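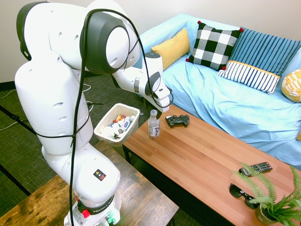

Franka Emika arm at the coffee table, gripper over the far end, bottle and game controller within reach.

Review: Nustora teaching kit, hand guiding and remote control

November 28, 2022
By the Plevetti bench desk

Nustora sells its teaching kit as two tools in one package. The first records the arm while you push it through a task by hand. The second drives it from a handheld controller over the network. We used both on household pickup tasks: bottle, remote control, sunglasses, game controller, all on a slatted coffee table.

Hand guiding is the stronger half. Recording starts and stops from a foot pedal, leaving both hands on the wrist. Joint positions and gripper state are written to one file per demonstration, and a bad take can be deleted with a double press. After six demonstrations of the bottle task, playback reached the grasp pose without correction. Sunglasses took nine. Thin, dark objects lying flat need a slower approach, and the software offers no speed warning during recording.

Remote control is less finished. Translation is fine. Wrist rotation is mapped to the same stick as height, with a shoulder button to switch between them, and we lost two takes to pressing it late. The mapping can be changed, but only in a text file that is read at startup. The older Chauvin pendant handles this better.

Cable handling deserves a note. With a heavy cable looped at the wrist, hand-guided motion picks up a slight pull toward the slack side – small, but it shows in the recorded path. Tie the loop before the first take. The manual covers this on its last page.

The export tool writes Ellevon format and plain CSV. Time stamps matched in both. A remapping menu is promised for January.

Rating: hand guiding 9, remote control 6. Buy it for the first and treat the second as a spare.

Contact the desk | © 2022 Plevetti | Back to top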